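Last updated 21st January

Week 3 handout: putting statistics and what they can't tell you

Most of you arrived believing that putting is a talent. Some players "have the touch" and the rest of us buy new putters. I'd like you to hold off on that until you have read the Marciniak paper, and then hold off on believing the paper too.

Marciniak took 329 rounds from the Drundar amateur series and ranked players by putts per round. The same names came out on top two seasons running, which sounds like proof of skill. But putts per round rewards anyone who misses greens and chips close. Bradley Bramwell led the table in August and hit fewer greens than anyone else in the top 16. Was he putting well? We can't say from that number.

Distance-based measures are better. They compare each putt with what the field makes from the same length. I still have two complaints:

- Green speed and slope are left out. A 10-footer downhill is a different shot from a 10-footer uphill.
- Samples are small. A player with 2,000 putts on record may have very few from any one distance.

Van Rooij says the errors wash out over a season. Maybe. He has never shown his working, and when Moriarty reran his figures with 2,501 putts, his "best lag putter" dropped to the middle of the pack.

Then there is equipment. The Kallov and Flemell brochures on the reading list both promise fewer three-putts. Look for the control group in either one – I couldn't find it.

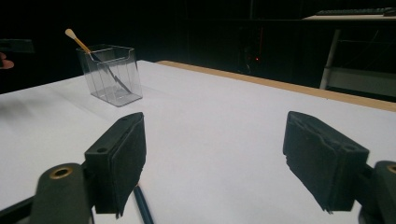 White tabletop with a light-brown wooden edge strip.

For next time: read Dawber, chapter 2, and bring one putting claim from a broadcast or magazine. Write down what data would change your mind about it. "More data" is not an answer.

Related
Week 2: Does driving distance win tournaments?
Week 4: Hot streaks and the Ginting Open
Reading list and office hours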